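Sasau共享工坊自制机械臂进入水槽试装阶段

2024年9月16日

Sasau共享工坊的成员正在为工坊的公用厨房装一台桌面机械臂，用来把沥水板上的碗碟和餐盘拿起来，放到旁边的架子上。这台机械臂取名Rero，从画图到装配都在工坊内完成，目前已经固定在水槽边的台面上，正在做抓取调试。

工坊的公用厨房和木工间隔着一道门，平时供使用工位的成员热饭、洗杯子。水槽旁边的不锈钢沥水板常常摆满，后来的人要先把前面的东西挪开才能用水。工坊在七月的例会上讨论过这个问题，当时提出的办法有加一层架子、贴值日表、换一台小型洗碗机。换洗碗机需要改水管，房东不同意，值日表以前贴过，没有坚持下来。最后决定先加架子，同时由做机械的几位成员试着做一台能把餐具收上架的机械臂，材料费从工坊的公共项目经费里出。

项目经费定为200欧元。按照工坊的规定，公共项目超出预算的部分要重新申请，所以零件清单改过几稿。第一稿用的是工业减速电机，单是肩部关节的价格就接近全部预算，被否掉了。现在用的舵机购自Bansal，是一家做教学器材的店铺，肩部和肘部用大扭矩型号，腕部和夹爪用小一号的。控制板是Ameck的通用舵机板，工坊去年做自动浇花装置时买过，抽屉里有一块没用上，这次没有另外花钱。

机械臂的连杆用铝方管切成，关节外壳和夹爪支架是打印件。打印材料起初选了最常用的PLA，试装后发现离热水龙头近的一个外壳发软变形，螺丝孔也跟着歪了，于是全部换成PETG重打。工坊的两台打印机白天有人预约，这批零件大多排在夜里打，前后花了12天。其中夹爪支架改动最多，第一版太宽，伸不进碗和碗之间的缝隙；第二版够窄，但安装孔离边缘太近，拧紧时裂开；目前装在机器上的版本在孔边加了一圈筋，重量略有增加。

底座的固定也费了一些工夫。厨房台面是房东的，不能打孔。参与项目的成员先试了吸盘，台面边缘有水汽时吸盘会慢慢松脱，机械臂伸到最远时底座明显翘起。后来改用一对木工用的G形夹，把底座夹在台面的前沿，夹口处垫了旧自行车内胎。这样固定以后，机械臂全伸展时底座没有再移动，需要让出台面时，松开夹子就可以整台搬走。

防水是另一个问题。底座里装有控制板和电源接口，离水槽很近。装配时给底座盒加了盖，线从背面朝下引出，绕一个弯再往上接，水顺着线流下来会先滴在台面上，进不到盒子里。电源适配器挂在墙上，离水龙头有一段距离，插座本身带漏电保护。腕部以下的舵机没有做完整的密封，只在接缝处涂了硅脂，外面套一段热缩管。工坊因此规定，龙头开着的时候机械臂不得通电，沥水板上的东西也要先沥一会儿再收。

感知部分用的是一只装在腕部的小摄像头。选这个位置是为了让摄像头跟着夹爪走，靠近目标时看得更清楚，也省去在墙上打孔装支架。代价是机械臂一动画面就跟着动，走到低处时视野里往往只剩下沥水板和水槽边沿，看不到周围的情况。负责程序的成员为此加了一个步骤：每次抓取前，机械臂先抬到固定的高度，朝沥水板看一遍，记下各件东西的大致位置，再降下去。 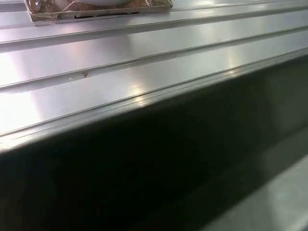 不锈钢表面的反光是目前最难处理的一项。厨房的灯在顶上，灯光落到拉丝的钢面上会形成成片的亮斑，位置随着摄像头的角度变化。白色的碗碟本来就亮，和亮斑放在一起，程序常常分不清边缘在哪里。带透明塑料膜的包装更麻烦，膜上的褶皱每一道都有高光，程序会把它当成好几件东西。早期测试中，夹爪有时朝着一块亮斑下去，碰到钢板后停住，舵机发出嗡嗡声。

为了减少这种情况，项目做了几处修改。首先是把摄像头的曝光锁定在较低的数值，不再让它自动调整。自动曝光在水槽内壁和沥水板之间来回变化，水槽里暗，板面亮，画面忽明忽暗，前一刻识别到的物体后一刻就丢了。锁定以后，水槽部分几乎全黑，但水槽里的东西本来就不归机械臂管，影响不大。其次是利用沥水板上的凸棱。这些棱平行排列，程序先把它们找出来，当作参照线，推算摄像头相对板面的角度，再判断哪些高光属于棱和板面，哪些可能是物体。这个方法在板面比较空的时候效果好，东西摆满时能看见的棱太少，推算就不稳定。

还有一种办法是在沥水板上铺一块深色的硅胶垫，反光问题基本可以解决。试用期间有成员反映，垫子下面积水，几天不洗就有味道，后来撤掉了。目前留下的方案是在顶灯外加一层磨砂纸，亮斑的边缘比以前柔和，程序误判也少了一些。磨砂纸用细铁丝固定在灯罩外侧，离灯管留了空隙，工坊负责电气的成员看过，认为可以先用着，以后换成正式的磨砂灯罩。

抓取方面，夹爪现在是两指结构，指尖包了一层软硅胶。对于碗，程序的做法是夹住碗沿，一指在内一指在外，抬起后翻转腕部，让碗口朝下放到架子上。对于平盘，这个动作做不好，盘沿贴着板面，外侧的手指伸不下去。成员试过让盘子斜靠在凸棱上，留出空隙，但洗完盘子的人不一定会这样摆。下一版夹爪准备把一侧指尖削成薄片，从盘沿下面插进去，图纸已经画好，还没有排上打印。

杯子的情况好一些。马克杯高度够，夹爪从侧面夹住杯身即可，难处在于把手的方向。如果把手正对夹爪，手指会顶在把手上。程序现在的处理方式比较简单：夹的时候如果两指合拢的位置比预期大，就松开，转一个角度再夹，试过几次不成就跳过这一件，留给人收。玻璃杯暂时排除在外，透明的杯壁摄像头看不准，打碎了也不好清理。刀具同样不让机械臂碰，工坊要求刀用完后单独放在水槽另一侧的刀座里。

为了评估进展，项目组用工坊里现有的餐具做了一轮测试，共抓取132次，每次只放一件东西在沥水板上，位置随意。测试记录贴在厨房门口的白板上，写明餐具种类、结果和失败的原因。从记录看，碗的结果最好，马克杯次之，平盘基本都失败。失败的原因里，识别错误占多数，其次是夹住以后滑脱。滑脱多发生在餐具表面还有洗洁精残留的时候，这一点靠软件解决不了，只能提醒大家把餐具冲干净。

速度也不快。收一只碗，从抬臂观察到放上架子，目前需要15秒，用手拿只是一瞬间的事。项目组的说法是速度暂时不作为目标，机械臂可以在没人用厨房的时候慢慢收，只要早上来的人看到沥水板是空的就行。不过夜间无人值守运行还没有获得同意。工坊的安全规定要求任何带电机的设备在运行时必须有人在场，激光切割机和数控铣床都照此执行，机械臂也不例外。项目组准备提出一份说明，列出断电、限流和急停的做法，在下一次例会上讨论。

急停按钮已经装好，位于台面前沿，离底座有一臂的距离，按下后切断舵机电源，控制板保持通电，便于事后读取记录。切断电源后机械臂会因自重下落，最初的测试里，夹着的碗跟着掉到板面上。后来在肩部加了一根拉伸弹簧，平衡掉一部分重量，断电后手臂缓缓落下，碰到板面的力度小了很多。弹簧是从一盏报废的台灯上拆下来的，长度正合适，挂点重新打了一个打印件。

程序部分用Python编写，跑在一台旧笔记本电脑上，电脑放在厨房外的架子上，通过一根USB延长线和控制板连接。延长线太长时信号会中断，换过一根带放大的线以后恢复正常。代码放在工坊的内部服务器上，成员都可以查看和修改，改动后要在白板上写一行说明。曾有一次有人调整了腕部的零位没有写明，第二天机械臂把碗放偏了一格，检查了一个下午才查出原因，之后就加了这条规定。

到目前为止，经费还没有用完，剩余部分计划用来买两只备用的小舵机和一盒不锈钢螺丝。原来用的镀锌螺丝在水槽边已经开始生锈，板面上偶尔能擦到锈点，虽然来源不一定都是这些螺丝，成员还是倾向于一并换掉。换螺丝要把前臂整段拆下，准备和更换夹爪指尖安排在同一天，免得拆装两遍。

架子也在同时制作，用的是木工间剩下的榉木条，表面涂了食品级的油。格子的间距起初按工坊的碗来定，成员自己带来的碗大小不一，有些放不进去。现在改成可以移动的隔条，但隔条一动，机械臂记住的位置就要重新设定。项目组在隔条端部贴了小块的方格标记，摄像头看到标记后可以自己更新位置，这部分程序已经能用，水汽重的时候标记会起雾，读取慢一些。

工坊提醒成员，调试期间厨房照常开放，但看到机械臂旁边的黄色指示灯亮着时，请不要把手伸到沥水板上方。需要用水的，先和在场的调试人员说一声，等机械臂收回并断电后再开龙头。调试一般安排在晚饭以后，具体时间写在白板右下角。

Rero的图纸、零件清单和接线说明将在夹爪改版完成后整理成一份文件，放在Sasau工坊的公共文件夹里。有其他共享工坊来询问能否照着做一台，工坊的答复是可以，但建议等平盘的抓取问题解决以后再动手，现有版本的夹爪支架还会改。想参与打印或测试的成员可以直接在白板上登记，不要求有编程经验，会用螺丝刀和万用表即可。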